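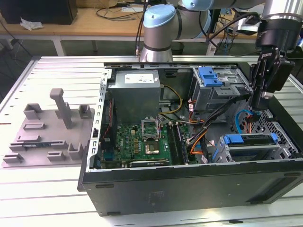
Gallery: Inside an Office Desktop

Kerttu Koskela and Helmi Heiskanen run the Tuesday repair bench at the Pledatville workshop. Most of what comes in is older office hardware, and the aim is to get as many of the machines as possible back into use. What can't be reused is taken apart and sorted by material. This page covers the desktop tower with bench number 581.

The case
A black tower, worked on lying on its side with the side panel off. The metal edge at the left end is perforated, with a row of small slots running along it.

Power supply
The silver box at the upper left of the interior. We do not open power supplies at the bench. They are tested as whole units and go to Sugawara for recycling if they fail.

Motherboard
A green board with the DELL logo in white near its left side. Boards are kept with their original cases when possible, as they often don't fit anything else.

CPU socket
Open, with the silver retention frame up. Please keep fingers and tools away from an open socket. Helmi has a tray for processors, and each one gets a tag with the bench number.

Memory
The two dark slots are to the right of the socket. Pulled memory is sorted by type and size. We are short on matched pairs at the moment.

Cables
Yellow, orange and black wires cross the inside, and a light blue SATA cable arcs up beside the drives. Fold cables back before lifting a board. Most of the damage we see comes from pulling on them.

Drive cage and drive bay
The gray cage has two blue release tabs on top. The tray in the lower bay is held by a long blue latch at one end and a small blue clip at the other. Drives are wiped or drilled, and Kerttu signs the log for each one.

Bench hours and drop-off
Tuesdays from 2 p.m., closed in June. Bring desktops and laptops to the side door. Please remove discs and memory cards first. Monitors go to Milska, and printers are not accepted.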